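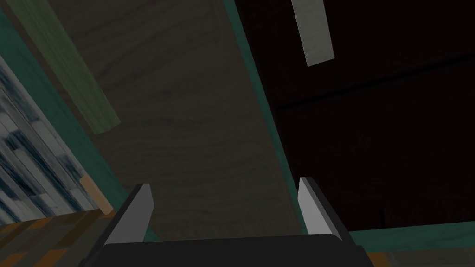

Gripper open above the plank, from the simulated Minik cell.

Print this page | E-mail this page

Search minutes Go

Last updated: January

Fleterside Workshop Group - Minutes of the Minik cell meeting

The meeting opened at 7 in the evening with Irfan Hidayat in the chair, and he thanked everyone for coming out in such miserable weather. The last minutes were accepted with one spelling put right.

1. Gripper. Irfan took us through the finger settings in the simulated cell, and it was a pleasure to hear it explained so patiently. The fingers had been closing a little unevenly in the Vindow runs, and after a good deal of head-scratching he traced it to the zero position, which had been entered for one finger and left at the default for the other. Both are now set the same way. He would like us to run 20 open-and-close cycles after any change to the settings file, and to write the result in the log even when everything looks fine - especially then, he said, as those are the entries we always wish we had later.

2. Wrist view. There was a long and friendly discussion of the viewpoint behind the gripper. Most of us like having both fingers in sight the whole time, though several people felt the dark surfaces make it hard to judge how far away things are.
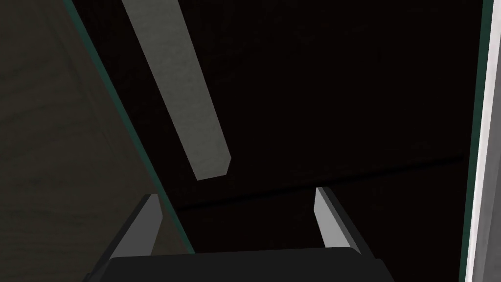
It was agreed to try a brighter light setting on a copy of the cell first, so that the present one stays as it is for comparison. Irfan will make the copy and name it Qin, to keep it well apart from the working version. If the seam lines are easier to pick out, we will talk about moving the change across next time.

3. Upkeep of the files. The log has passed 2,000 lines and is slow to open on the older computer. We agreed to start a fresh one and keep the old one in the archive folder, where anybody can still read it. The 22 saved arm positions will be checked against the current model, and any that no longer match will be taught again.

4. Other business. A request came in for a short beginners' evening on teaching positions. Everybody was in favor, and Irfan kindly offered to lead it once the position check is done.

The meeting closed at 9 p.m.

Print this page | E-mail this page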